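Bruvham Community Help » Home & Cleaning » Floors and carpets

Black cups keep ending up on the carpet -- how do I set up the snack table so they stay put?

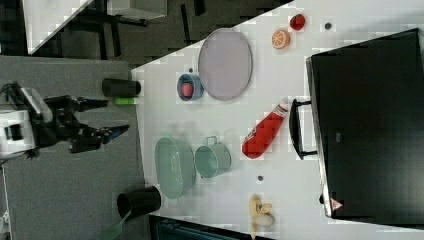
Photo: supplied by the poster. Click to enlarge.

Posted 30th August by zarnix_house
3,526 views

Hi all, hoping someone has dealt with this. We've got a white table on grey carpet and we put fruit out on it every afternoon. Orange slices, strawberries, that sort of thing. There's a big lavender-grey oval tray, a pale green basket with holes in the sides, and a little blue bowl that always seems to end up with one lonely strawberry in it. I love the colours together so I'm not keen to get rid of anything.

My trouble is the cups. They're black, they're tall enough to tip, and at least once a day I find them lying on the carpet beside the table. You can see both of them there, plus the bright green thing that's forever under everyone's feet. I've moved the table twice since June and it made no difference at all.

So I suppose I've got two things to ask. First, how would you lay the table out so there's a proper spot for the cups? The tray and basket take up so much of it. And second, what do you do about juice in a low grey carpet? I scrubbed one spot a few weeks back and now I've got a fuzzy patch that looks worse than the stain did. I'd rather not spend big money. I had a quote of 2,000 dollars to swap the carpet for vinyl and nearly fell over.

Thanks in advance!

adebisi_at_home
Member, 13 posts

Get a rug.

brakport_kitchen
Regular contributor

Oh I feel this one! We had nearly the same setup (white table, grey carpet, fruit every arvo) and I went through a whole season of picking cups up off the floor before I worked out my layout was the problem.

Look at where your bowl is. It's right beside the tray, and the basket is sitting near the left edge of the table, so anybody coming from the carpet side has to squeeze a cup in next to those or hang it half over the edge. I'd shift the basket across to the far side and leave that whole near strip bare. Then put the cups IN the tray. It's got a raised rim, so use it! The orange slices and strawberries can all go in the basket with a bit of paper towel under them, or if you've got a lot of fruit, keep the basket for whole pieces and pop the cut stuff in the blue bowl. A round of orange sitting straight on the tabletop always leaves a sticky ring at our place, so I'm a bit fussy about that.

I noticed a couple of small dark holes in the tabletop too. If they go right through (ours did, it was a secondhand table) a spill will find them and drip straight down onto the carpet. I bought a packet of little push-in plugs at the hardware shop, they came in a bag of 50 and I've still got most of them in a drawer. Measure the hole first, I got the wrong size the first time and had to go back.

For the juice -- blot, don't scrub. Fold up an old white tea towel, press down hard, lift, turn it to a clean bit, press again. Then a little cool water with a tiny squirt of dish soap, blot that, then plain water, blot again. Try it somewhere hidden before you go near the middle of the room. The fuzzy patch probably won't go completely, but ours looked a lot better after I trimmed the loose bits with nail scissors. Don't pull them!!

Oh, and put a small basket on the floor against the wall for stray bits like your green one. It won't stop them wandering but at least there's somewhere to toss them when you walk past.

zarnix_house
Original poster

Thank you, this is brilliant. Never thought of putting the cups in the tray, I've always kept it for food. Will have a look underneath tonight and see if those holes go all the way through. And guilty on the scrubbing, I really went at it.

@adebisi_at_home, what sort of rug? I'd worry about one more thing to wash.

adebisi_at_home
Member, 13 posts

Flat woven one, dark colour. Ours goes in the machine on cold and dries on the fence. Get one a fair bit longer than the side of the table or the cups just roll past it.

3 people found this helpful. Log in to reply.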